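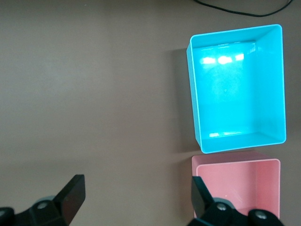
The sorting cell between runs, seen from the wrist camera, with the turquoise bin and the pink one on the table and the fingers open.

A Saturday at the Danmont workshop, Polton

I had been meaning to get to one of the Danmont open days for years, and every time something got in the way (a wedding, a leaking roof, and once a bus that simply never came). So when I saw the notice for this one in the library window I wrote it on the kitchen calendar in red pen, and on Saturday morning I packed a flask and a cheese roll and set off for Polton in very decent time indeed.

For anyone who doesn't know the place, Danmont have the long brick building behind the old goods yard, the one with the green doors. They repair and set up small robot arms for other firms, mostly the sort that will stand on a bench and do a patient, fiddly job all day long. You go in past a little reception where somebody had put out biscuits and name stickers, and then you are straight onto the workshop floor, which smells of warm dust and machine oil and, on this occasion, quite strongly of coffee.

They had planned the visit well. We were sent round in small groups, and each group had a good long spell at one machine with the person who looks after it, so instead of being marched past everything we got to stand still and ask our questions. I was very glad of that. I have been on factory tours where I came home remembering only a corridor and a fire door!

My group went to what they call the Bravdale cell. Bravdale is the name of the controller, a grey cabinet under the bench, and the name has spread to everything connected to it. The cell is a sorting cell. Small parts come to the open side of the table, the arm picks them up one at a time, and each goes into one bin or the other. It sounds very simple when it's put like that. We then spent the best part of an hour learning how much looking after it needs, and I can't say I was bored for a minute of it.

The technician who had charge of us has been with the firm a long while and had plainly given the talk before, but she gave it as though we were the first people ever to ask. She began with the table, which I hadn't expected. I suppose I had thought the arm would be the star of the show. But she said most of the trouble she gets called out for starts with the surface, or the lights, or where somebody has put a bin down, and only now and then with the robot.

The tabletop is a plain matte greyish beige, on the warm side, with a few faint scuffs in it. She likes it matte because a shiny surface throws the lights back at the camera. Nothing was printed or taped on the open side where the parts are picked up, and she told us she is quite strict about that. On an earlier job somebody had marked out the picking area very neatly with tape, and the camera spent an afternoon trying to find the edges of the parts and finding the edges of the tape. They had to peel it all up again and then clean off the gum, which took longer than laying it had.

The bins got a good ten minutes to themselves. They are open plastic ones with no lids, the bigger a very bright turquoise and the smaller a pale pink, set one beyond the other with only a narrow strip of table between them. A gentleman at the back asked whether the colours meant anything, and she said that at Danmont turquoise is for parts that pass and pink is for parts that need a second look, and that the main thing is for the people emptying them to be able to tell them apart from across the room. The arm itself goes by position. If you swapped the bins over while it was working it would carry on quite happily putting good parts in the pink one, and this has been known to happen on a Monday.

She had the view from the wrist camera up on a screen for us, and I found I could hardly stop looking at it. The two black fingers come up from the bottom like a pair of hands held apart, and the table lies beyond them. What struck me most was the glare. The inside of the turquoise bin is glossy, and towards the far end there was a whole row of white patches where the lights overhead were shining back, with a fainter line of them at the near end. To my eye it looked rather pretty, like sun on a swimming pool. To her it was a nuisance, and she has told the software to leave the insides of the bins alone and look for parts only on the open table. There is a plan to try a duller bin. She has asked for one and is waiting.

Shadows were next. Each bin throws a soft one onto the table along its left side, and she asked us whether we thought that would matter. We all said no, and of course it does! If a dark part is lying near the shadow the camera can take the two together for one larger thing, and then the fingers close on the wrong spot. So the picking area is kept well over to the left, clear of it. She said that if the lights in the workshop are changed, even just one tube, she comes and checks the shadows before she lets the cell start.

Then we came to the gripper, and this was the part I had really come for. I spent my working life among sewing machines and I do like to see how a thing closes. It has two black fingers, flat like blades, facing each other, and at the foot of each is a round grey hub. She stopped the cell properly first, with the power to the arm locked off and the key in her own pocket, and only then did she let us come up close. I was pleased to see it done without any fuss, as a matter of habit.

The weekly check goes like this, as well as I could get it down on the back of my leaflet. She opens the fingers all the way and looks at them from the front to see that they are matched. She wipes both blades with a dry cloth, then runs a fingertip up the inner edges to feel for nicks. Next comes a gentle wiggle of each finger, to feel for play at the hubs. If there is any, the fastening is tightened with the little torque driver that hangs on its own hook, and she was firm about the torque driver. Too loose and the tips wander, too tight and the finger drags and one side arrives before the other. After that she closes the gripper on a slip of paper and tries to pull it out. It should hold evenly from one side to the other. She does this 3 times, and if the paper slides on any of them she starts again from the hubs.

We were each allowed to try the paper. Mine held, I am happy to say, although I can hardly take the credit.

Somebody asked how often the fingers have to be changed, and she took down the logbook to show us. It is a proper paper one with a hard cover, kept on a string beside the bench, and I was delighted to see it. Every check goes in, and every repair. The newest entry was number 2033, and she turned back through the pages to find the last full change of fingers, which was 11 checks earlier. They are always changed as a pair, even when only one is worn, in the same way you would never put a single new tyre on the front of a car (I have done exactly that, and kept quiet).

The repair she told us about was a cable. A thin black one lies at the far end of the table, past the turquoise bin, in a loose sort of curve. It used to be clipped down tight and straight, and it looked far smarter that way, but every time the bench was pulled forward for cleaning the plug took the strain, and in the end a wire inside it broke. The fault came and went for weeks. The cell would stop in the middle of a run, somebody would come over and lean on the bench to look, and it would start again. They changed a sensor and they changed a board in the cabinet before anyone thought of the plug. Now it is left slack, and part of the weekly check is making sure the slack hasn't crept over to where the arm works, or under a bin.

After all that she unlocked the power, shooed us back behind the yellow line, and set it going. It is quieter than I had imagined, more of a hum with a small click when the fingers close. I watched it put a whole tray of parts away and I could happily have watched another tray. One little washer was dropped on the way over and the arm went back for it, and there was a cheer from our group which I think rather surprised the people at the next bench.

We had tea afterwards in the Acheampong room, upstairs, where there is a long window onto the floor. I had 2 slices of the ginger cake and make no excuse for either. A young couple at my table were thinking of a small sorting cell for their seed business and had filled a whole notebook, mostly, they said, with things about lighting, and we had a very good talk about trays and how to stop light seeds skating about on them.

A few practical notes for anyone thinking of going next time. It's free, but they like you to put your name down beforehand. Wear flat shoes with closed toes or you'll be lent a pair of clumpy overshoes, as I was. The workshop floor is all on one level, and there is a lift up to the tea. Parking is tight by the green doors, so use the goods yard and walk round — it only takes a moment, though there's a deep puddle by the gate after rain. The next open day is in October, and I have already asked to be put in the group for the welding bench.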